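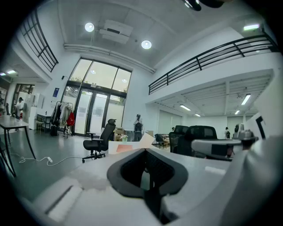
Ground floor, facing the glass doors, gripper in hand.

Ikovmont board > Workplace > Hand-held grippers, month two

kenedus_ops
Posting numbers since a few of you asked in April. We moved part of the packing crew to recording demos with the hand-held grippers. Quota is 30 clean takes per person per shift. Last week the floor logged 435 takes, of which 67 were rejected, mostly for lost tracking. The arm on line 2 now does the tray loading on nights. Pay grade is unchanged so far.

mpainemal
"So far" is doing a lot of work in that sentence. What happens to the grade when line 1 goes over as well?

kenedus_ops
Not decided. Florencia Acuña has the job description draft and it goes to HR on Wednesday.

torque_wrench
What does the gripper do to your wrist over a full shift? It looks bulky.

kenedus_ops
Sore the first week. We rotate every hour now. Left-handers have it worse, the trigger is on the wrong side for them.

o.sosa
I work on this floor and I disagree with the rotation part. It is every hour on paper. If you are short of quota you skip it. Rejected takes don't count toward the 30 either, so a tracking dropout costs you time and you did nothing wrong.

kenedus_ops
Fair. I will ask for dropouts to be credited. Operator errors should stay out of the count.

Fairclough_M
We went through this at Rolteneck. Two things changed for people there. Packing was loud but you talked all day; recording is quiet and you work alone at a table. And the good packers were not always the good recorders. Fast hands blur the tracking. Some of our best people had to slow down and hated it.

mpainemal
Same here. I got told to slow down after years of being told to speed up.

torque_wrench
Still easier on the back than tray loading.

mpainemal
On the back, yes. I'd keep that part.

o.sosa
Also, who gets the night arm supervisor slots? Rivadeneira posted two and both went to people from outside.

kenedus_ops
One outside, one from maintenance. The next one is internal only - I have that in writing.

o.sosa
Post it then.

kenedus_ops
Will do once Florencia clears it. See ticket 769 for the dropout credit, comments are open.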